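Teaching a robot by hand or by remote control

Teaching by demonstration means showing a robot a job instead of writing out every movement in code. I've edited this entry for the Siltow wiki since January, and it's still my favourite subject on the whole site!

There are 2 usual ways to do it. In the first, you take hold of the arm and push it through the job while it records its own joints (tiring on the shoulders, I can tell you). In the second, called teleoperation, you drive the arm from a distance, often with a smaller matching arm that it copies.
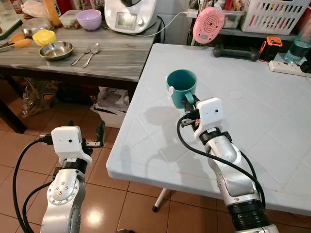 Mugs are a favourite early lesson. A handle gives the fingers something definite to close on, though you have to come at it from a sensible angle, and beginners nearly always rush that bit — I certainly did. Each go is saved as one demonstration, with the camera views and the arm positions stored side by side.

Two arms are harder than one. Your attention goes to the hand that's doing the fiddly work, and the other one drifts. Kitchen jobs are good practice, as a bowl may need tilting by its rim while the other gripper is busy with a mug. 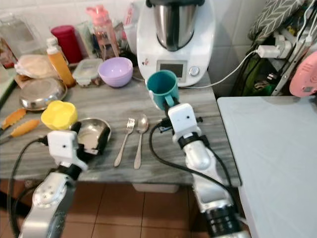 How many demonstrations?

It depends on the job. The Tumia set has 845 demonstrations, and Plolik used 900 but threw out 90 for jerky driving. I'd sooner have fewer, smoother ones, but the Salazar guide disagrees with me and there's a long argument on the talk page if you fancy it.

See also: teleoperation, imitation learning, grippers

Last edited May 20, 2020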